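Re: [cloth-handling] jaws not letting go on the Dredik hand grippers

Wilmer Henao wrote:
> Has anybody else seen the jaws hang closed on the Dredik after a long
> fold session? Ours does it maybe once a morning. You let off the trigger,
> the log says open, and the thing is still hanging on to the shirt.
> I swapped the spring and it came back.

Hi Wilmer, hi everybody,

Yes! We have it too, and I'm so glad it's not just us. Ours started in April, right after we moved from towels to bigger pieces, and I spent way too long blaming my own thumb. Same story as yours: trigger released, encoder says open, jaws still shut on the cloth. Then you pull back to start the next fold and drag the whole piece with you. I lost a good stack of recordings that way before I started checking.

What I've found so far is lint. I took the jaw block off (two screws, watch the little washer, it rolls) and there was a gray felt pad packed in behind the slider. The encoder sits on the motor side, so it has no idea the finger stopped halfway. The Beden sheet says to clean every 2000 cycles, and with anything fuzzy that's way too long. I'm down to every 6 sessions and it's better, though not gone. Heavy folded-up stuff is where it still bites, like the dark blue piece I've been working on over the green floor cloth. 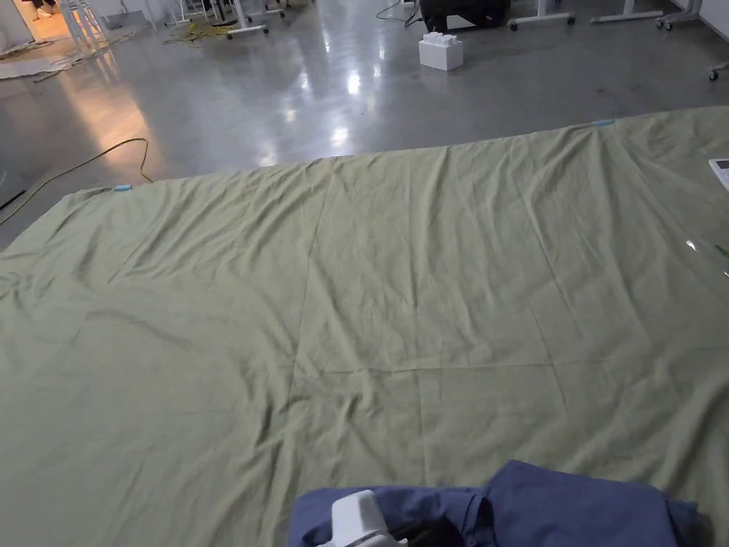

Wálter Tamayo wrote back to me off list that lint is only half of it, and he's fine with me passing this along. He thinks the slider swells a bit once the motor has been running hard, so a clean gripper can stick too if you squeeze thick fabric long enough. He wants people to note how long they were holding before it hung.

Fair enough, I haven't been writing that down. I will now. My gut says he's right, mine mostly does it late in the morning.

The part that bugs me more is the safety side. When it hung last time I reached in with my free hand to peel the cloth out, and the jaws let go and then snapped shut again on my fingertip. No blood, but it stung plenty! So please, power off first. I've asked Idus for a second sensor on the finger itself and haven't heard back. Has anybody at Cárdenas tried the older slider?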